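Druvotano asks standards drafters to stop counting simulated trials as safety evidence

April 2023. For release on receipt.

Druvotano, the independent test house for small automation cells, has today published its response to the draft good practice guide on benchtop robot arms. The response runs to 58 pages. Its main point fits in a sentence: a cell that has only ever run inside a computer has not been tested.

The draft guide, which went out for comment in February, would let suppliers offer results from simulation as "equivalent evidence" when they declare that an arm can share a bench with loose parts, bins and small electronic goods. Druvotano does not think the word "equivalent" has been earned. It would like to see it taken out of all four clauses where it appears.

"We like simulation. We use it every week," said Rin Furukawa, who leads assessment at Druvotano. "It is a cheap way to find out that your idea is bad. What worries me is a supplier handing over a folder of simulated runs and a buyer signing for it as though somebody had stood next to the machine."

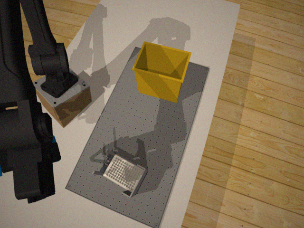 Words: Druvotano press desk
Image: computer render, simulated bench layout

A layout of this kind, with black arm parts over a pale tabletop, a yellow bin and a small device set down on a perforated board, is where most of the argument sits. The render has wood grain in the floor and hard-edged shadows across the board, and it would look well in a sales pack. Druvotano's complaint is that a reader learns nothing from it about how the real board is fixed, how much the real bench gives when an arm stops suddenly, or what happens when a part is put down slightly askew.

The response is based on a desk review of 3376 simulated runs sent in by suppliers, set against physical trials of the same tasks at Druvotano's own workshop. In more than 21 of the physical set-ups, the assessors had to change something before the task could be tried at all. Cable routing was the usual culprit. Cables were left out of most of the simulated versions.

Druvotano accepts that this is a small sample and that the suppliers chose which runs to send. It would treat any headline failure rate drawn from it with suspicion, and has not offered one.

The response asks for these changes to the draft:

Simulated results to be labelled as simulated on every page and every picture, including those used in sales material.

The supplier to state what was left out of the model, in plain words, before stating what was put in.

Stopping distance and pinch points to be measured on the installed machine, by a person who did not build the model.

Any change to the bench, the board or the bins after sign-off to be written down and looked at again.

Two suppliers saw the response before publication. Prutunetti agrees with the labelling rule but says measurement on site will add cost for small buyers. Druvotano agrees that it will. Ebihara argues that a good enough model should be allowed to stand in for routine repeat checks. Druvotano has asked Ebihara what "good enough" would mean as a number and is waiting for the answer.

"I have read a lot of guides that say 'suitably validated' and then move on to the next heading," said Furukawa. "Validated by whom, against what? If the guide can't say, an inspector on a factory floor certainly can't."

Druvotano is also doubtful about the Osach checklist, which the draft recommends as a starting point. The checklist can be completed without visiting the site. The response suggests keeping it for early planning and removing it from the section on acceptance.

The full response is free to read and can be requested from the Druvotano press desk, along with the list of tasks used in the physical trials. Supplier names have been removed from the run data.

Ends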